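Oltumik Hand-Held Gripper Kit: Set-up Guide
Section 6. Running a demonstration for visitors

Category: Guides > Demos and Open Days

This section covers a short floor-cleaning demonstration with two hand-held grippers. Read section 3 (charging and pairing) first. Allow 23 minutes for set-up.

Before visitors arrive

1. Pick a floor area with a clear path on at least one side. Move chairs back to the desks.
2. Check that the marker cube on each gripper is clean. Wipe it with a dry cloth only.
3. Plug in both grippers and wait for the status light on each one.
4. Start a new session in Jastilance and enter the room name. The session stops by itself after 3000 seconds.
5. Open and close each gripper five times. If the reading on the screen does not follow, repeat the pairing steps.

CAUTION: Keep visitors out of the marked area while the operator is working. A long handle swings wider than people expect.

NOTE: At the March open day, Maribel Benavides ran the talk and Kornél Pintér worked the grippers. Two people are enough for a group of ordinary size. One person alone is not.

During the demonstration

6. Tell the group what the task is before you begin.
7. Close the right gripper on the mop handle. Keep the left gripper free for small items.
8. Push the mop head along the foot of the wall or panel in slow strokes. Keep it flat on the floor.

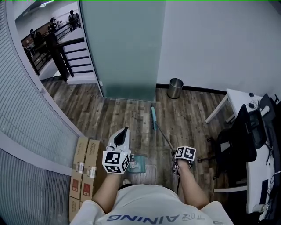

9. Stop after three or four strokes and take questions. Leave the session running.
10. To let a visitor try, hand over one gripper at a time. Hold the cable clear of their feet.

CAUTION: Do not clamp a wet handle. The finger pads lose their hold.

Afterward

11. End the session and write down its number. Error 1422 means the file was not saved; see section 9.
12. Put the grippers back in the case with the fingers open.

Written by Walter Flores. Checked by Hortensia Ccori.

2 comments | 23 shares

Contact Oltumik Support | Back to top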